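Small bin liners that won't stay put
Home > Cleaning and Tidying > Trash and Recycling

pirbygal
What size liner do you all buy for a little see-through desk bin? Mine slide down the second I toss anything in (so annoying!). I put it up on the table to sort it out. 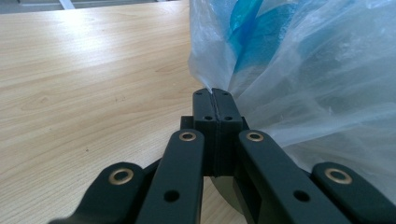
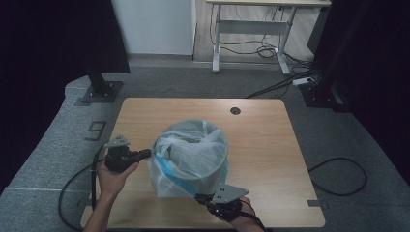 I've been buying the 2 gallon Dristen ones, and a box lasts me until December - but I'm ready to switch.

vitgate_689
Go bigger. Fold plenty over the rim and tie a knot in the slack.

mopandglow
Disagree, knots rip thin bags. Big rubber band under the rim, 7 years and no slipping!

vitgate_689
Rubber bands look awful on a clear bin though.

pirbygal
Ha, mine sits under a desk - rubber band it is. I'll try it tonight.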